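Household Tasks Study, progress report for April
Prepared by Guilan Guo for Valtonen

The question for this period was whether the Cidon system can put clothes away without help. It can do parts of the job.

We ran 2,269 attempts across folding, hanging and shelf loading, and 1,738 finished without a person stepping in. Folded towels are close to routine now. Hanging is where we lose time – jackets with heavy sleeves swing and slip off the hook, and the arm often grabs the collar too low.

Fahad Cheema rewrote the grasp step and Yichen Su is retesting it on 1,000 hanging attempts. Results go in the next report. Shirts are on hold until the replacement hangers from Trastetti arrive.
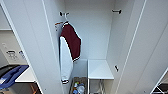
Wardrobe station, doors open, jacket on the left-hand hook.

Spending is within budget. We ask to move the shop-floor restocking trial at Wemen back one month so Yuzhen Yin can finish the door-opening work first.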